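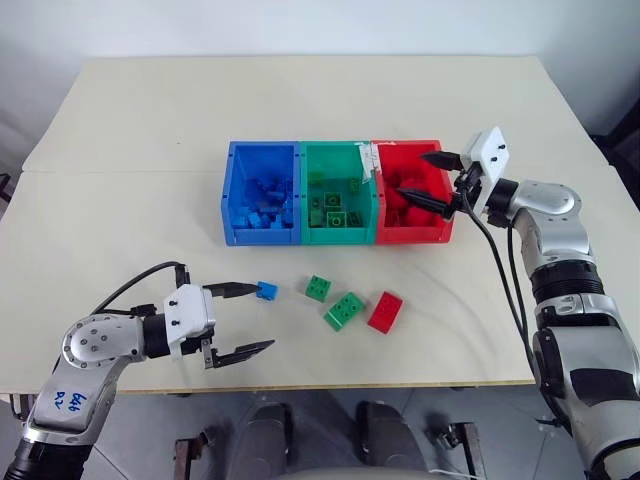 Returns and Sorting Team, Plallside

2024-07-22

If you've walked past our end of the building lately and wondered why we're all stood staring at a table, well, the arms are here! Two of them, one on each side, with the blue, green and red bins lined up at the back between them. They pick a brick off the table, swing round and put it in the bin of the same colour. I've been sorting bricks at Handach for longer than I'd like to admit and I still stopped with my tea going cold to watch it.

For anyone over in bookings who only ever sees the finished boxes: we send out 1550 play boxes a month to nurseries and toddler groups, and they come home in every sort of state. Until now every brick in every box went through our hands, by colour first, then checked, then washed. A bad box (you know the ones, glitter) could take up to 35 minutes before it even got near the washer. The colour part is the bit that does your wrists in, and it's the bit the arms are learning to take over.

They're not fast yet, I'll say that now. Eulalia Medina raced them on the first morning and beat them easily, and she was talking to me the whole time. The people from Ajayi who set it all up say the speed will come once they're happy with how it grips, particularly the curved bricks, where there's less flat side to get hold of. So for now we tip a few out at a time and let it get on with it, and someone stays by the stop button.
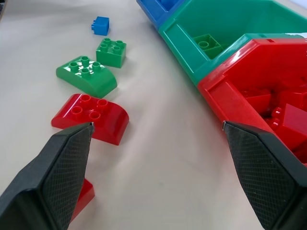
Bricks waiting on the table, with the blue, green and red bins alongside.

What does it change for us? Quite a lot, if I'm fair about it. The sorting rota as we know it goes in December. Nobody's hours are being cut, which was the first thing we all asked (several times, and we've got it in writing on the board by the kettle). The colour shifts become checking shifts, so more time looking for cracks and chewed corners, and more time putting sets back together properly so a nursery doesn't open a box and find half a farm. Two of us are being trained to run the table each shift, starting it up, clearing it when something gets stuck, and wiping down the grippers at the end.

I've got mixed feelings. Sorting is dull but it's a nice sort of dull, all of you round one bench having a natter, and I do worry that checking is more of a head-down job. Eulalia says I'm being soft and that her shoulders have waited years for this. We've asked for the checking benches to be put facing each other instead of along the wall, and the answer so far is "we'll see", so I'm going to keep asking.

There's also the question of the odd colours. Three bins is all very well but we've got yellow, orange and that pinky one from the old Ismont sets, and those are staying with us by hand for the time being. The plan is to try yellow next, once there's a bin for it.

If you'd like to come and have a look, the table is running most mornings until the first break. Please stay behind the line on the floor, and please don't put your own things on the table to see what it does with them. We've already had a stapler.

Training slots are on the sheet outside room 126, and there were still a few left when I went past.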